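Halloween pieces sorted for Vodeck's after-school clubs

By Kalliopi Rallis

Small skulls, pumpkins and witch hats have been going into baskets at Ollel this week, as the play supplies store gets its autumn stock ready to lend out to clubs and libraries across Vodeck.

The store lends games, dressing-up clothes and craft materials to any group that works with children in the town. Its Halloween sets are the most borrowed thing it has. Last year they were out on loan without a break from the first week of October until well into November, and several groups had to be turned away.

This year there will be more to go round. The store has bought new pieces to add to the old ones, and with the new stock it now holds 3000 in all. They are being divided into sets so that each borrower gets a fair mix of the three shapes.
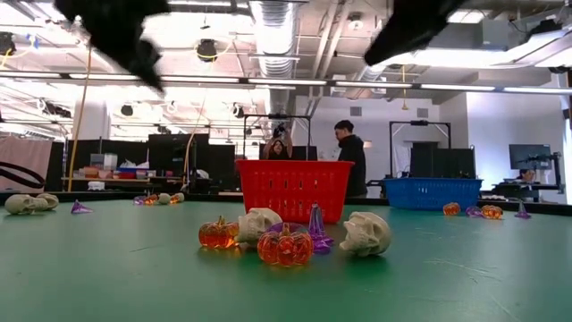
Skulls, pumpkins and witch hats on the green sorting table at Ollel.

Zdeňka Hrubý, who runs the store, said the sets had been due a proper sort for some time.

"They come back mixed up every year and we just tip them into a box and say we'll do it in the spring," she said. "Then spring comes and we're busy with the garden games. So this time we decided to do the whole lot before anything goes out."

The pieces are used in different ways by different groups. The youngest children mostly sort them by colour and shape, or hide them in trays of dry rice and dig them out. Older ones use them as counters in board games, and one club has used the hats as markers for a treasure trail. Libraries tend to put them out on a table at half-term and let families get on with it.

The skulls are a beige colour. The pumpkins are orange and the hats purple, and both of those let the light through, which makes them popular with groups that own a light table. Ms Hrubý said the pumpkins were always the first to go missing.

"I think they go home in pockets," she said. "I don't mind very much. We get a few posted back through the door in an envelope, usually around Christmas."

Each set comes with a card listing how many of each shape should be in it, and borrowers are asked to check the contents when they collect and again before they return. Until now the cards have been handwritten and some had become hard to read. New ones have been printed by Ondrejka, the stationer's in the market square, which did the job at cost.

Sorting is being done by shape and colour first, into baskets, and the baskets are then used to make up the bags. A full check of the older stock found 548 pieces that were scratched, chipped or had gone cloudy. These will be kept back for the store's own craft sessions, where they can be glued to wreaths and jam-jar lanterns without anyone worrying about getting them back.

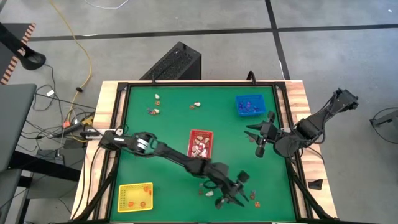
Baskets have replaced the shoeboxes that the store used for years, and Ms Hrubý said the change had made the work quicker. The boxes had lids that never matched and it was hard to tell what was inside without opening every one. Open baskets can be filled from any side of the bench and carried straight to the shelves. They are plastic and come in different colours, and on the bench the orange pieces have been going into the yellow one, with purple and dark blue in the blue and the palest pieces in the red. She has asked for more of the same sort so that the Easter and winter stock can be kept in the same way.

The size of the pieces varies, and parents of very young children are reminded that the sets are not suitable for anyone who still puts things in their mouth. Groups with children under three can ask for the store's felt set instead. It has large soft pumpkins and hats and was sewn by members of the Oso craft circle, who meet above the bakery on Station Road. There is only one felt set, so early booking is advised.

The craft circle has also made drawstring bags for the new sets. They are cut from old curtains given by readers after an appeal in these pages, and no two are quite the same. A number is stitched on the outside of each bag and matches the number on the card. Anyone who still has curtain fabric to give is asked to hold on to it for now, as the circle has run out of room to store it.

Loans are free to schools, libraries, childminders and registered clubs. Families can borrow too, for a fee of 4 euros, which goes towards replacing lost pieces. A set can be kept for 8 days, and that period will not be extended during October, when demand is highest. Borrowers who bring a set back late will go to the end of the list for their next loan.

Ms Hrubý said the fee had not gone up since the store opened and she had no plans to change it.

"People are good about it," she said. "Some of them put in extra. What I would ask is that they wipe the pieces before they come back, especially if there has been icing involved. We had a whole bag of skulls last year that had been on top of a cake. They were very sticky and it took an afternoon to get them clean."

Warm water with a little washing-up liquid is enough for cleaning, she said. The pieces should not go in the dishwasher, as the heat can dull the see-through ones. They should be left to dry on a towel before they are bagged up, or they will mark.

The store has also put together a sheet of game ideas to go with each bag. Most were sent in by borrowers. One is a memory game in which a handful of pieces is laid out, covered with a cloth, and one taken away while the players close their eyes. Another asks children to build the longest row they can in a repeating pattern, such as hat, pumpkin, skull, pumpkin. A third needs a large bowl and a wooden spoon and is described on the sheet as "noisy". Groups with their own ideas are invited to write them on the back and return them with the set.

Bookings can be made at the store's counter or by telephone. Ollel is open in the afternoons and until seven in the evening on Friday. Sets are given out in the order in which they are booked, and borrowers will be asked to say which week they would like and to give a second choice. Groups that were turned away last year will be contacted first.

There is parking behind the building, but the side entrance is closed while the path is being relaid. Visitors should use the front door and ring the bell if the counter is unattended.

The autumn sets will be followed by the winter ones, which include snowflakes, stars and fir trees. Those have not been sorted yet. The store's Easter stock comes back into use in March.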